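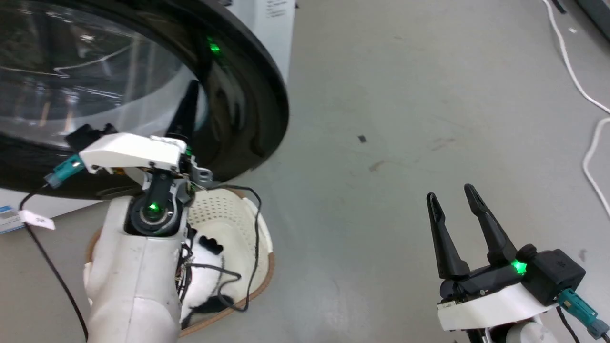

Figure 4-1. Head camera view, left gripper finger at the inner edge of the door rim.

4.3 Setting up the door task

This section covers the door task in Stamano, from loading the perception profile to the first run at reduced speed. Finish the arm and camera calibration in Section 3 before you start. The steps are for a front-loading washing machine with a round door.

You need:
- Stamano controller software with the Umard perception module installed
- A saved calibration file for the head camera and both wrist cameras
- The Baek planner, enabled in the license window
- A reachable emergency stop

CAUTION: Keep people out of the reach of both arms whenever motion is enabled. The door adds to the space the arm can sweep. Do not lean in to move a cable or a garment until motion is off.

4.3.1 Load the perception profile

1. Open the Perception tab and select Load Profile.

2. Choose door_round. The default profile looks for a rectangular handle and will not fit a circle to the rim.

3. Set the source to Head. Check that the live view shows most of the door rim. If the arm covers more than half of it, move the arm back with the jog controls.

4. Click Fit Rim. Umard draws a yellow ellipse on the live view. The ellipse should follow the dark rim and not the edge of the glass.

5. If the ellipse jumps between the rim and the glass, raise Edge Threshold by 20 and click Fit Rim again. Bright streaks on curved glass are the usual cause. You can also turn on Mask Highlights, but this slows the fit.

6. Click Save Fit.

Note: Small status lights on the arms and grippers can be picked up as feature points. The profile ignores saturated green by default. Leave this setting alone unless you have made your own profile.

4.3.2 Set the contact point

1. In the Planning tab, select Contact, then Left Gripper.

2. Click on the inner edge of the rim in the live view. A cross marks the point. Stay on the side away from the hinge.

3. Set Approach to Finger Press. Do not use Parallel Grasp for this step. The planner would try to close both fingers on the rim and may report "no grasp found."

4. Set Contact Timeout to 700 ms. With a shorter value, the arm may back off before the contact signal is stable.

5. Click Preview. The planned path appears as a blue line. Make sure it does not pass through the door or the machine cabinet.

6. Park the right arm. The planner treats a parked arm as a fixed obstacle, so park it before you click Preview again.

4.3.3 Check the wrist view

The wrist camera is used for the last part of the approach and for checking the opening once the door is clear. Both fingers should be in view, with the floor or the machine visible between them.

1. Change the source to Wrist. Allow a few seconds for the exposure to settle. Polished metal in the drum can make the rest of the view go dark. If it does, set the exposure region to the gasket.

2. Click Mask Fingers. The finger shapes turn red. If part of a finger is left out, open the gripper fully and repeat.

3. Click Find Hinge. The marker should land on the metal hinge between the door and the front panel. Drag it by hand if it lands on the gasket.

4. Click Find Opening. Umard fits a second ellipse, this time to the gasket. It can do this with the top and right edges out of view, as in the figure at the end of this step. The fit score should be 625 or higher.

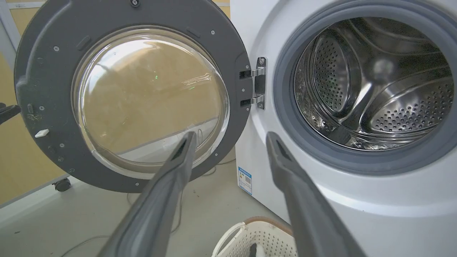

4.3.4 Add obstacles

1. Select World, then Add Object.

2. Add a box for the laundry basket. Make it a little larger than the basket. The low rim is hard for the depth filter to see when a forearm is in front of it.

3. Mark any cable on the floor with a keep-out strip. The planner does not detect cables.

4. Save the world file under a new name.

4.3.5 First run

1. Set Speed to 7 percent.

2. Click Run Step, and keep one hand at the emergency stop.

3. When the step ends, open the log. Error B12 means the contact point was not reached. Go back to 4.3.2 and choose a new point.

4. Repeat Run Step for each part of the task before you use Run All.

To send logs to a Sokeck data server, see Section 6.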